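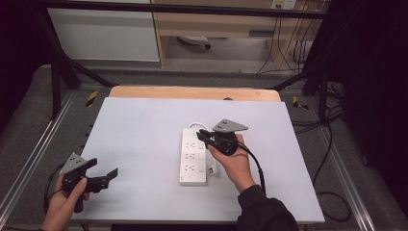
Quando cheguei à oficina da Hongmei Lu, em Fluvdale, ela nem me deixou pousar o casaco. "Antes do café, diz-me quantas réguas de tomadas tens em casa." Eu não fazia ideia (e continuo sem saber ao certo, mas são mais do que devia!). Ela riu-se e foi buscar as chávenas.

A Hongmei arruma cabos para os outros. Começou pela secretária do cunhado, passou para os escritórios da Soltix e agora tem uma lista de espera que chega a janeiro. Cobra 60 euros por visita e leva cerca de 2 horas, conversa incluída.

"As pessoas compram a régua mais barata e depois ligam-lhe tudo", conta-me. "Eu gosto das que têm interruptores junto de cada tomada. Desligas a impressora e o candeeiro fica como está." E as brancas, pergunto eu, não se sujam logo? "Sujam, mas vês o pó. Numa preta o pó fica lá anos e tu feliz da vida."

Trabalha sempre com a régua em cima de uma mesa desimpedida, nunca de gatas debaixo do móvel. Tira as fichas, passa um pano seco, põe etiquetas nos cabos e só depois volta a montar. O cabo da régua fica com uma volta larga – "apertadinho é que não, e debaixo do tapete muito menos". Confessei que o meu passa debaixo do tapete há dois invernos. Olhou para mim como a minha avó olhava quando eu saía sem camisola.

O Jerome Manalo, que partilha a oficina com ela e repara candeeiros, meteu-se na conversa lá do fundo: "Pergunta-lhe pelo aquecedor!" O aquecedor, explica a Hongmei, vai direto à parede, e sobre isso não discute com cliente nenhum. Uma senhora de Geltberg ainda tentou convencê-la durante uma tarde inteira. Perdeu, claro.

Quis saber qual é a primeira coisa que ela arruma quando entra numa casa. "A televisão. Há sempre uma ficha que já não pertence a nada, de um aparelho que foi para o lixo, e o dono jura que é importante." Guarda essas fichas órfãs numa caixa durante uns meses, e até hoje só lhe pediram uma de volta, a de um rádio.

Saí de lá com um rolo de etiquetas e a promessa de levantar o tapete. Ela ficou de passar cá em casa para ver se cumpri.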